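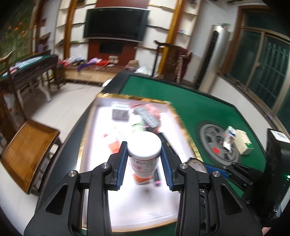 Do you need a supplement subscription?

Grestis will now mail you a "personal" vitamin plan every month, picked by a quiz of 20 questions. I took it twice with opposite answers and was offered the same 4 products both times. Some plan.

The company says 100 percent of customers "feel a difference." It doesn't say what difference, or who asked them. Godelieve Maes, a retired pharmacist and longtime reader, looked over the list and found two items with the same main ingredient.
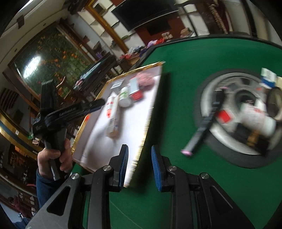
Bottles and a small box on a white tray.

A full year costs $1,295. The first box is free, but you have to cancel by phone before December or you pay for the second. I'd talk to your own doctor first, and I'd read the refund page before typing in a card number.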